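The last bookbinder's street

When Kaan Gezer was a boy in Prallidthorpe, there were 8 binderies in the town, and six of them stood in the same short street behind the railway station. He can still say them in order, from the bridge up to the church. Today only his own door is open. Over it hangs the sign of Flakar, the name that his first master gave to the workshop and that he never wanted to change.

I visited him in May, at the time of the year when the students bring their theses. It is his best month and also his worst one. The telephone rings from seven in the morning, and everybody needs the same thing for the next day. Gezer is patient with them. He asks which colour they prefer for the cloth, and he already knows that they will say dark blue.

He started at the age of fifteen and he has now done this work for 58 years. His teacher, Velimir Zupan, was a severe man who didn't allow his apprentices to touch leather before the third winter. They folded paper, they sewed, and they swept the floor. "I was angry with him for three years," Gezer told me, "and after it I was grateful for a long time." Zupan had one rule which he repeated very often: a book must open flat on the table, and it must stay there without a hand on it.

This is not a rule that the modern paperback respects. The pages are cut at the back and held with glue, and when the glue becomes old it breaks. Ferhat Aydoğan, who keeps the local collection at the Nuchit library, sends a box of such books to the workshop every autumn. Most of them are under thirty years old. The older volumes, sewn with linen thread, stay on the shelf and need almost nothing.

Aydoğan would like to send more, but the money is enough for 33 books in a year. So he must choose. He looks at how often a title was borrowed and if another copy exists in the region, and sometimes he simply takes the one he loves. The others wait, or they are read carefully until they fall in pieces.

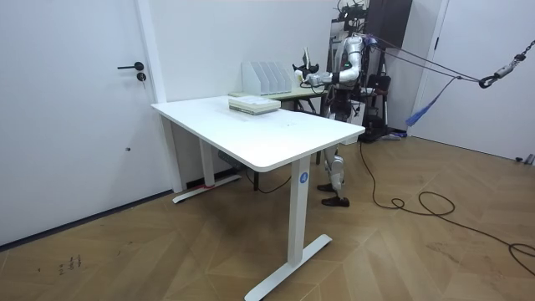
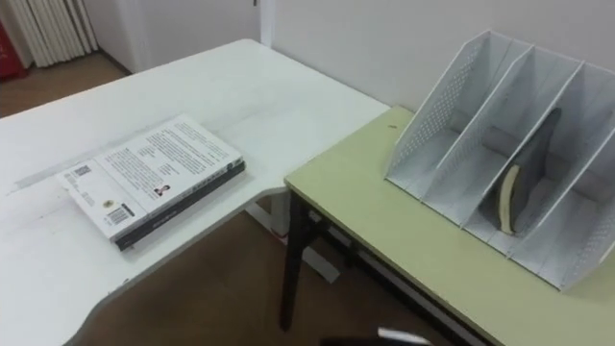 A desk with things to read on it.

Gezer has no children in the trade. For two years he had an apprentice, Tuncay Baysal, who was quick and had good hands, but he went to Stundari to a firm that prints packaging. They still write to each other. Baysal sometimes comes back for a few days in summer and sews at his old place by the window, and his former master doesn't ask him if he will stay.

The sewing frames will go to the town museum, this is already agreed. The big iron press is another question. It weighs over half a ton, and the museum has its rooms on the upper floor. Gezer has offered it to a school, which has not yet answered. Until then he puts the theses under it at six in the evening, turns the wheel, and goes home to eat.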